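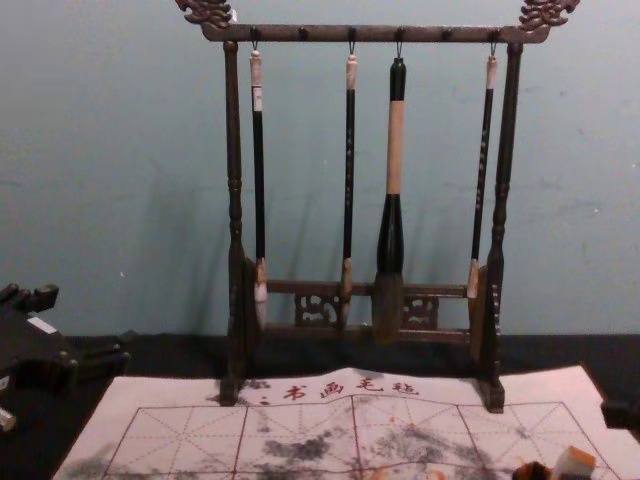
Four brushes and a schedule

We're into the second stretch of the robot at work and people keep asking me how it's going, so I'm writing it down once and then I can send the link.

For anyone new: I work at Sriwong, a studio in Wustencombe that does hand lettering. Certificates, menus, shop signs, envelopes for weddings, and a beginners' brush class in the evenings. In March the owners signed up with a company called Brirko to automate what the contract calls "preparation and reset." That means getting brushes off the rack, putting brushes back on the rack, putting the seal where the seal goes, straightening the mat. The lettering stays with us. I've read that line in the contract several times and I believe it as far as it goes.

The rack on the robot's table is the dark wooden one with the dragon heads, which used to be on my bench. There are four brushes on it at the moment, three slim ones and the fat one with the cream middle. The top bar has pegs to spare, and I'd fill them if it were my table. Brirko wants them left open. Every brush has a little metal loop and every loop has to find a hook, and if you've ever done up a necklace on somebody else you'll know how that goes for a black plastic gripper with a machine's worth of patience.

I'll be fair. On a good day it hangs a brush very nicely. It doesn't bang the tips and it doesn't leave them standing in the pot, which I can't say for all of my coworkers or for me. My trouble is with the arithmetic that comes after.

What we were told

The Brirko people gave us a lunchtime talk with slides. The claim was that the studio makes 1000 of these small fetching and hanging moves in a week, and that the robot could take 900 of them. I asked who had counted. It was an estimate, from a visit, on a class week. Then somebody upstairs turned the 900 into hours, and the hours went into the fall schedule, and Ruth Guzmán lost her Thursday setup shift.

Ruth has done setup for longer than I've worked there. She'll notice that a brush is shedding while she's hanging it up. She'll turn the felt when one patch is too inky to practice on (look at the state of that one, gray all over the grid). She once stopped me sending out a job because the seal paste had gone oily. None of that is on the slide, because the slide only knows about moves. The robot hangs up a shedding brush exactly as carefully as a good one.

So now a brush sheds and I find out halfway down a certificate. That's my time, and paper, and it gets written down under lettering. On the sheet, setup looks wonderful.

What has changed for me

I stand differently, for one thing. The table has to be kept the way the machine expects it, so I put things back where it likes them. The seal goes at the near right corner of the felt. I used to keep it on my left.

I also do a fair amount of waiting. I could reach over and take the brush in less time than it takes to type this sentence, but then the log is wrong, so I wait.

Kanokwan Boonyarit, who teaches the evening class, is a lot more cheerful about all this than I am. Her wrists are bad and she says every brush she doesn't have to hang is a present. I don't have an answer to that and I'm not going to pretend I do. If the thing had been brought in for Kanokwan, with Ruth's shift left alone, this would be a much shorter post. She'd also like it to learn the water pots. I'd like to be in another room when it does.

The next phase

There's a review coming, and after that maybe a second table, with software from a different outfit, Tromano, to plan the jobs. I've asked for two things in writing. One is that somebody counts the moves properly before anyone's hours are touched again, including the ones we redo. The other is that checking the brushes gets its own line on the sheet, with a person's name next to it – preferably Ruth's.

I got a "thanks for this" on the first and nothing yet on the second. I'll update the post when I hear. Comments are open, but please don't send me the video of the robot writing New Year's couplets, I've had it from three of you already.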